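Felier abre as inscrições do Unoneo, programa de kettlebell para quem nunca pegou num peso

2022-06-29
Por Hye-jin Na, fundadora da Felier

Gente, saiu! Depois de muito rascunho, muita planilha jogada fora e uma quantidade de café que prefiro não confessar, a Felier abre hoje as inscrições do Unoneo, o nosso programa de kettlebell para iniciantes. Sei que comunicado de imprensa costuma vir engomado, com "a empresa tem o prazer de anunciar", mas quem me conhece sabe que eu ia travar na segunda linha, então vou contar do meu jeito mesmo.

O Unoneo nasceu em janeiro, na nossa sala de treino em Stavano. Todo começo de ano aparece aquela turma animada, tênis novo, querendo mudar de vida até o carnaval. Eu adoro essa turma! Só que eu vinha reparando que muita gente ia embora antes de aprender o movimento mais básico de todos, o hinge, que é dobrar o quadril para trás com a coluna firme. Sem ele não existe swing, não existe clean, não existe snatch, e a lombar reclama. A gente ensinava o hinge em quinze minutos e já partia para o treino do dia. Era pouco. Eu dava aula assim fazia anos e achava normal (mea culpa).
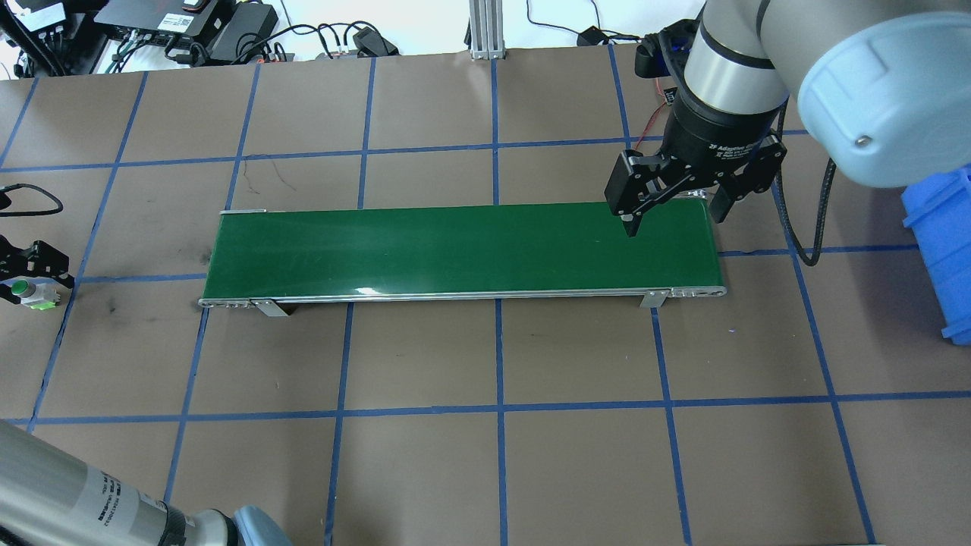
Esteira de correia verde sobre bancada com papel pardo e fita azul.

Resolvemos então montar um grupo piloto só para quem estava começando do zero. A Ye-ji Ko, que coordena os treinos comigo e tem uma paciência que eu invejo, desenhou as primeiras aulas em cima de três perguntas que ela fazia a cada aluno: consegue encostar o quadril na parede sem dobrar demais o joelho? Consegue respirar enquanto segura o peso? Consegue parar quando a técnica some? A terceira é a mais difícil. Todo mundo quer fazer mais uma repetição, eu inclusive.

O piloto cresceu mais do que eu esperava. Foram 847 pessoas inscritas até o encerramento, somando as turmas presenciais e as on-line, e 1042 aulas dadas. Eu conferi o segundo número na agenda porque não acreditei. Tinha aula às seis da manhã com gente de meia e cara amassada, tinha aula na hora do almoço com gente que voltava para o escritório de cabelo molhado. Uma delícia de bagunça.

E agora, como funciona o programa? São dois encontros por semana, de cinquenta minutos cada um. Nas primeiras semanas quase não se balança peso nenhum: a gente trabalha hinge, levantamento terra com kettlebell leve, prancha e caminhada com carga. Parece sem graça quando eu escrevo assim, eu sei, mas prometo que as pernas sentem. Depois entram o swing com as duas mãos, o agachamento goblet e o começo do levantamento turco, que eu ensino primeiro com um sapato equilibrado na mão fechada. Quem deixa o sapato cair começa de novo, e cai bastante sapato naquela sala.

O peso de cada aluno é escolhido na aula, conversando, olhando o movimento. Não existe tabela por idade nem por sexo. Tem gente forte que precisa começar leve para sentir o quadril, e tem gente que chega pedindo desculpas pelo tamanho e uma semana depois está puxando o dobro no terra. A única regra que não negocio é a do último esforço: a série acaba quando a técnica muda, mesmo que o papel diga que faltam três repetições. 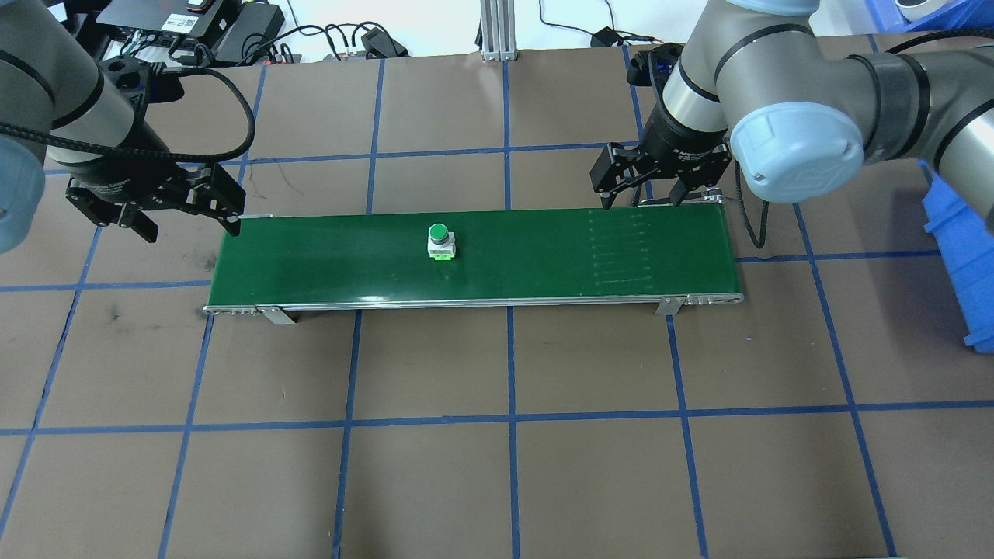
Para quem vai treinar em casa, gravamos as aulas em vídeos curtos, cada um com um exercício só, e o aluno manda de volta a filmagem dele para a equipe comentar. Pode ser gravada no corredor, na garagem, com cachorro passando atrás, não faz diferença nenhuma. Só peço que o celular fique de lado, na altura do quadril, porque de frente eu não enxergo a coluna e acabo respondendo com um monte de pontos de interrogação.

Também fechamos uma parceria com a Gil, que fica responsável pelos kits de kettlebell das turmas de Stavano. Os alunos presenciais usam o material da sala, sem custo extra, e quem quiser levar um kettlebell para casa durante o programa pode pedir na recepção. O empréstimo vale até o fim da turma. Devolvam, por favor! Em janeiro um deles passou semanas servindo de peso de porta na casa de um aluno, e até hoje eu rio disso.

Pedi à Ye-ji uma frase para este texto e ela me respondeu por mensagem, no meio de uma aula: "Quero que a pessoa saia sabendo se corrigir sozinha. Se ela precisar de mim para sempre, alguma coisa eu ensinei errado." Eu assino embaixo, embora queira que todo mundo continue vindo, claro, porque o aluguel também continua.

Uma palavrinha sobre dor, que é a pergunta que mais chega na nossa caixa de entrada. Se você tem hérnia, passou por cirurgia recente ou sente dor que não vai embora, converse antes com o seu médico ou fisioterapeuta e conte para a gente na ficha de inscrição. Não é burocracia, eu leio as fichas mesmo, uma por uma, de noite, no sofá. Várias adaptações do programa saíram daí, como o terra com o kettlebell apoiado num degrau para quem ainda não chega ao chão com conforto.

As inscrições estão abertas a partir de hoje, na recepção em Stavano e pela nossa página. As turmas presenciais são pequenas de propósito, e as da manhã cedo costumam lotar primeiro (vai entender). Quem participou do piloto tem preferência na renovação, basta avisar que já é da casa. Jornalistas e criadores de conteúdo que quiserem experimentar uma aula são muito bem-vindos: venham de roupa confortável, de tênis baixo ou descalços, e sem almoço pesado. Eu mesma dou a aula e respondo às perguntas depois, com chá e bolo de banana.

Pedidos de entrevista podem ser feitos direto comigo ou com a Ye-ji. Se eu demorar a responder, provavelmente estou procurando um sapato embaixo do banco.

Contato: Felier, Assessoria de Imprensa, ramal 3021, Stavano | © 2022 Felier. Todos os direitos reservados. | Voltar ao topo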